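I've been writing work instructions since 2011, first for packing lines and now for the people who record hand demonstrations for robot training. I get asked for our rules a lot. I'm putting the main ones in a thread so I can link to it.

This is house practice at Weneck. It isn't a published standard and I don't claim it covers your setup. If your site already has rules, follow your site's rules.

First rule: the task card comes before the gear. The operator reads the card, says back what the end state is, and only then straps anything on. We used to do it the other way around and people skimmed the card because their wrists were already tired.

A task card is a half page. Name of the task, objects allowed, start condition, end condition, what counts as a fail. No photos of the "right" way to move. If you show people a right way, they all copy it and you get one motion over and over.

End conditions have to be checkable by someone who didn't do the work. "Neat" isn't checkable. "One sock per compartment, nothing over the divider" is. Khrystyna Antoniuk rewrote all our cards on that basis last October and arguments in review dropped off fast.

Related: decide ahead of time what a compartment with a sock top sticking out over the rim is. Pass or fail, pick one, write it down. We went back and forth and landed on pass if the lid isn't part of the task, fail if it is.

Straps and cables. Cable check is done standing, arms at full reach in both directions. If it tugs at any point, re-route it. A cable lying on the table is allowed. A cable lying across the work items is not.

Straps snug enough that the controller doesn't shift when you shake your hand, loose enough that the fingers stay warm and you can feel them. If the operator has to think about it, it's too tight. Operators adjust their own straps. A lead can help with a buckle if asked.

Session length is 15 minutes, then gear off. Not "arms down for a bit" – off. Illia Horobets pushed for this and I thought it was overkill until I did a full shift of soft goods myself.

Soft goods are where most of the questions come from, so I'll stay on socks for a minute.
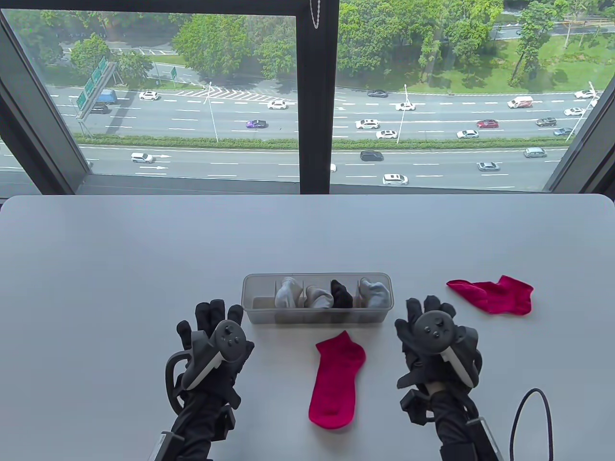
Same sock tray task, same window table:
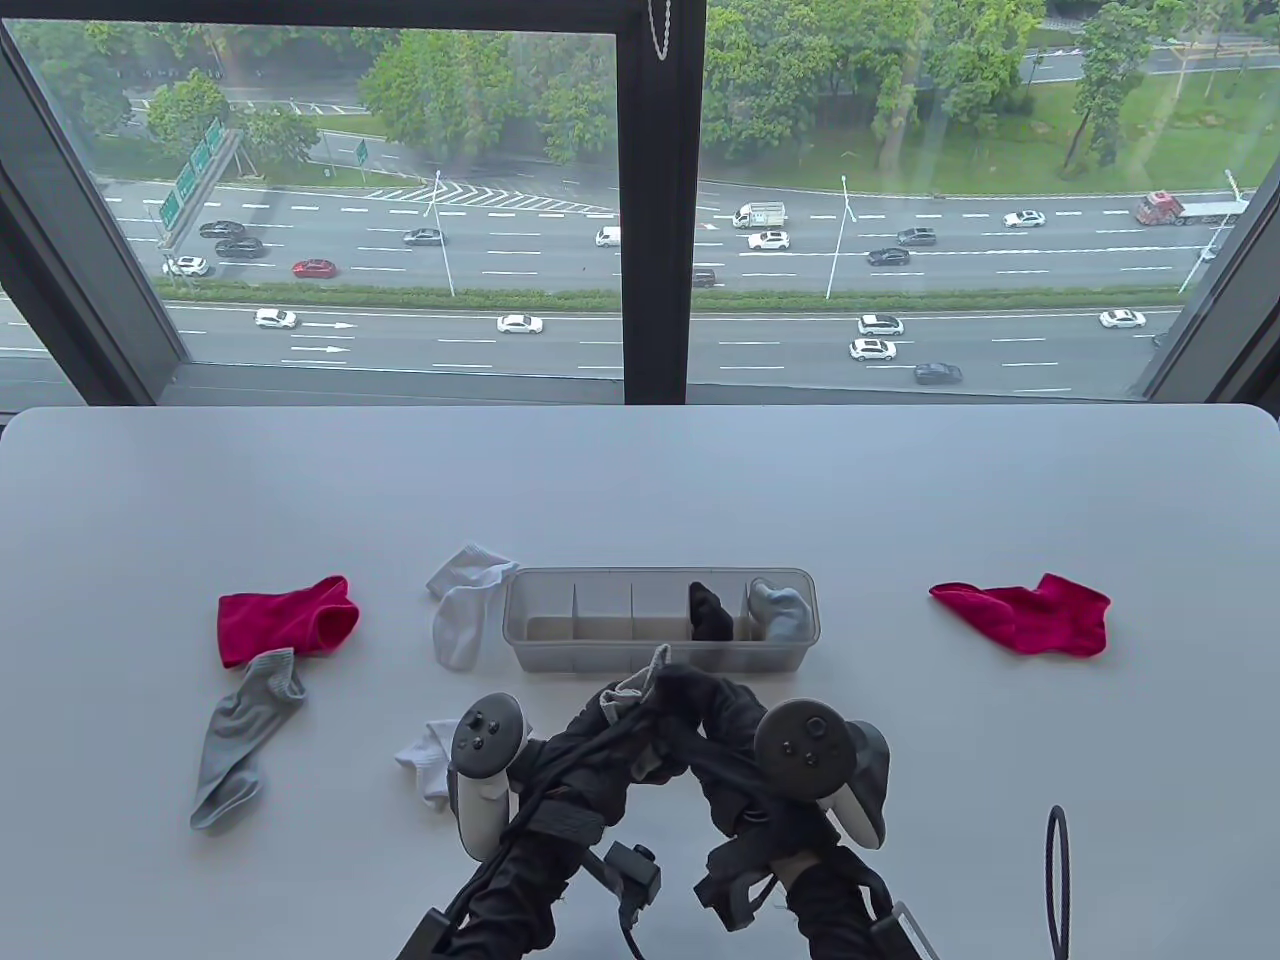 Start condition for soft items is "loose on the table, inside reach." We don't specify orientation. Toe toward you, toe away, overlapping another one, crumpled, all fine. The person resetting the table should not be tidying it. If you catch yourself lining things up, mess it up again.

Pairs don't have to be matched unless the card says so. New people match them anyway, every time, because that's what you do with socks at home. It's not a fail but we log it, so whoever uses the data knows the order may have a reason behind it.

Corrections stay in. If you drop an item or put it in a spot and change your mind, keep going and fix it the way you normally would. Don't stop the recording and start over. Zinash Sisay reviews for us and says a session with no fumbles in it at all gets a second look from her.

What does end a recording: someone else's hand over the table, a controller losing tracking, anything on the gear coming undone. Say "stop" out loud, put your hands flat on the table, wait for the lead. Don't fix the strap yourself mid-take.

Backgrounds. People ask if we need a blank wall. We don't. Traffic, trees, whatever is out there can be out there. What we do care about is people. If a face or a screen with someone's name on it comes into view, the take gets flagged and a person checks it before it goes anywhere.

Same goes for things on the table. Phones, badges, coffee, your lunch order – off the table before the start call. Look once left, once right, then call it.

Labels are done the same day by someone other than the operator. We tried having operators label their own takes at the Prembridge site. They remembered what they meant to do and labeled that. It took us a while to spot, and Demyd Maksymiv had to pull a whole batch.

Fails are kept and labeled as fails. Please don't delete them. A lead who deletes fails to make the pass rate look good is giving you a number you can't use.

Cleaning: gloves get washed or swapped between people. Straps wiped. Controllers wiped, including under the loop. It goes on the sign-out sheet with initials. No initials, no session.

Any operator can refuse a session and doesn't have to say why. The lead writes "not run" and moves on. We had a "reason" box on the form and took it off after Illia Holovko pointed out that people were working through sore wrists to avoid filling it in.

The whole thing fits on 2 pages and I'd like to keep it there. When somebody wants a new rule, I ask which old one it replaces. Sometimes the answer is "none of them" and we add it anyway.

Still open for us: how often to swap out the items. Socks stretch and pill, and a worn one doesn't behave like a new one. Right now we swap after 6 shifts, which was a guess. If you've tested this with any kind of fabric, I'd like to hear what you use.

Replies are open. I'll get to them after 2 this afternoon, I have a table to set up.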